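Re: [smallfirms] Selling to Brosier, or staying put?

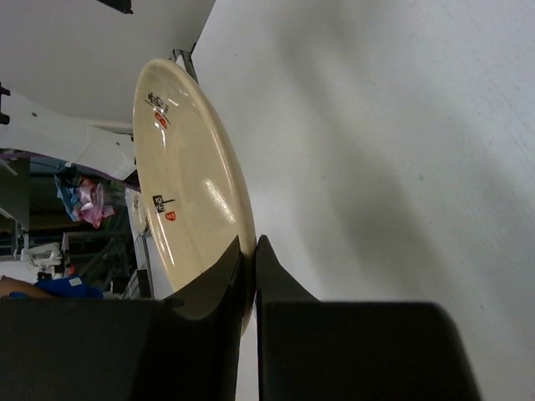

On July 2020, a list member wrote:
> Anyone who has been through a sale, please tell me what you would do
> differently. We make scheduling software for repair shops, we have
> 332 paying customers, and Brosier has come back with a second offer.
> Our banker at Stimeck says take it. My partner and I are split. The
> cash part is fine but a big piece depends on how many customers
> renew after we hand over the keys.

Oh boy, I could write a book on that last bit. We sold our little inventory product to Kulkarni a while back, and the renewal piece is where I lost most of my sleep (and a fair bit of hair).

First thing – get the word "renewal" defined on paper. Ours said a customer counted if they signed for another full year. Well, plenty of ours had always paid month to month, and they were perfectly happy, and not one of them counted! We spent 8 weeks arguing about it with their lawyers. If I'd read that page properly in May, when the draft came over, it would have been a five-minute fix.

Second, ask who sets the prices after closing. Kulkarni raised ours right away, up to 30 percent for the smallest shops, and of course some of them walked. That came out of my pocket, not theirs. You want either a price freeze for the length of the earnout or an adjustment if they raise things on you.

As for your banker, remember how Stimeck gets paid. I'm not saying they're wrong, and they were decent to us, but a closed deal is a good deal from where they sit. We paid Ivudton a flat fee to go over the numbers separately and I'd do it again tomorrow.

Also, do you have 2 years of clean churn figures by customer? Brosier will ask, and it took us forever to pull ours out of the old billing system. Start on that now even if you end up saying no.

Happy to send you our earnout clause with the names taken out – write me off list and I'll dig it up tonight.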